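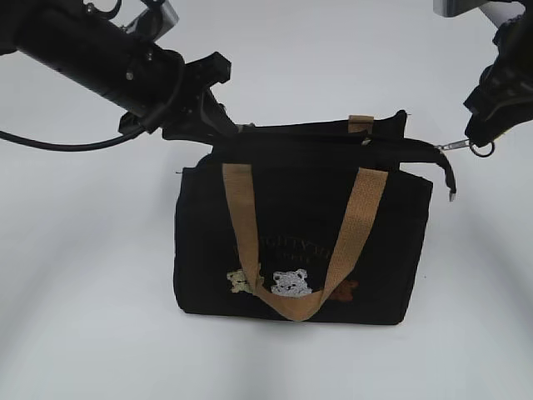 Larnex 双臂整理台 数据说明

概述

本目录收录在 Utness 共享工坊搭建的双臂整理台所采集的操作数据,以及复现该台子所需的装配说明、标定文件和读取脚本。任务对象是软质布包:帆布托特包、抽绳袋、带拉链的收纳袋。数据由人通过主手遥操作录得,没有脚本生成的轨迹,也没有仿真数据。

项目起初是为了给工坊的 Dendivura 控制板找一个长期运行的负载。后来台子固定下来,录制流程也稳定了,就单独分出来成为现在这个仓库。代码和数据分开放,代码可以随便改,数据发布后只追加勘误,不改原文件。

内容

当前版本共 951 条记录,其中 518 条标为完成,其余标为未完成或中止。未完成的记录没有删除,训练时是否使用由使用者决定。每条记录包含:

双臂各关节的位置、速度和电流
两个夹爪的开合量
主手端的指令值
固定机位的彩色视频
一行文字任务描述
完成状态和备注

电流值是控制板直接读出的原始值,没有换算成力矩。想估算接触力的话只能看趋势,不要当作绝对量。

任务类别

撑开袋口。一侧夹爪夹住袋口边缘,向上并向外带,另一侧配合,让袋口张开。
拉拉链。夹住拉链带末端的金属件,沿袋口方向移动。
理提手。把织带提手从袋子正面翻到背面,或者反过来。
放平。把立着的袋子放倒并压平,袋口朝向操作者左侧。

一条记录只对应一个任务。同一个袋子连续做几个任务时,中间会停下来,双臂回到待机位再开始下一条。

目录结构

data/ 按任务类别分子目录,每条记录一个文件夹
calib/ 相机和双臂的标定结果
hardware/ 支架图纸、接线表、零件清单
tools/ 读取、检查、转换脚本
notes/ 装配和录制过程中的笔记,格式不统一

每条记录的文件夹里有 state.csv、command.csv、video.mp4 和 meta.json 四个文件。state.csv 的第一列是时间戳,单位毫秒,从该条记录开始时计零。视频的起始偏移写在 meta.json 的 video_offset 字段里,读取脚本会自动处理。自己写读取程序的话请记得加上这个值。

硬件

两条黑色机械臂倒挂在工作台上方的横梁上,一左一右,末端都装黑色夹爪。倒挂的好处是桌面空出来,袋子可以从任意方向放进去,缺点是线缆容易垂进工作区。左臂的线留得偏长,转到某些角度时会在臂的下方绕出一个弯。目前的办法是在第二关节处加一个扎带,能减轻,不能根治。

横梁用的是 Carretero 型材,连接处用角码加固。第一版只在两端固定,双臂同时加速时横梁会晃,视频里看不出来,但关节数据里能看到明显的周期波动。第二版在中间加了一根斜撑,波动基本消失。第一版录的数据没有放进本仓库。

桌面和背景都是白色,台面后缘做成弧面,向上连到背景,中间没有折线。黑色袋子放在上面轮廓清楚,浅色袋子就差一些,阈值分割时要单独调参数。灯从两侧打,袋子底部仍会有一点阴影。

装配顺序

1. 先装横梁和斜撑,用水平尺校平,再上机械臂。
2. 装臂时断电。两条臂的底座孔位是镜像的,图纸上标了 L 和 R。
3. 接通讯线,先左后右,上电后用 tools/scan.py 确认编号。
4. 把两条臂手动转到待机位,运行 tools/zero.py 写入零点。
5. 固定相机,运行 tools/calib_cam.py。标定板放在桌面中央和四角各拍一次。
6. 用一块软布试夹,确认夹爪电流上限生效后再换正式物品。

第 4 步如果零点写反,臂会在第一次回位时朝横梁方向转。手边要有急停。

布包相关的经验

帆布比预想的难夹。袋口边缘如果是双层包边,夹爪要几乎垂直进入才夹得稳,斜着进去容易只夹到外面一层。袋口折进去的时候,先夹靠外的一角向上提,再去找另一侧,比直接从中间下夹爪成功率高。

织带提手垂在正面时会挡住袋子上的刺绣和文字。用图案做视觉定位的话,不要只依赖袋子正面中下部的特征,提手一动,能看到的部分就变了。黑底黑线的绣字在固定机位下基本读不出来,小块的浅色图案反而更可靠。

拉链带末端的金属环反光,在个别角度会过曝。换过一次漫反射罩,好了不少。夹金属环时夹爪要慢合,快合会把环弹开。拉链任务的未完成记录里,多数就是这个原因。

检查与清洗

录完后先跑 tools/check.py,它会检查丢帧、时间戳倒退和关节超限。之后人工看一遍视频,填写完成状态。判定标准写在 notes/criteria.txt 里,简单说就是只看最后的状态,中间掉过、重夹过都不算失败。

目前人工复核过 569 条,meta.json 里 reviewed 字段为 true。没有复核的记录,完成状态以录制时操作者按键为准,可能有误。

已知问题

有 11 条记录的视频比状态数据短,结尾缺一小段,列在 data/short_video.txt。
右臂腕关节在四月更换过舵机,前后的电流读数不能直接比较。meta.json 的 wrist_rev 字段区分新旧。
同一个袋子反复使用后布料变软,编号相同不代表手感相同。
文字任务描述由操作者手写,左和右有时指袋子的左右,有时指画面的左右。正在逐条统一,没改完。

使用限制

数据只覆盖一个台子、一种背景和一个固定机位,换环境后效果没有测过。物品以深色布包为主,不适合用来评估对一般物体的抓取能力。记录中没有深度图。

许可

图纸和脚本可自由使用和修改,保留出处即可。数据可用于研究和个人项目,转发时请附上本说明和 data/short_video.txt。

反馈

发现标注错误请提交 issue,写明记录文件夹名和时间位置。硬件问题请附接线照片和 scan.py 的输出。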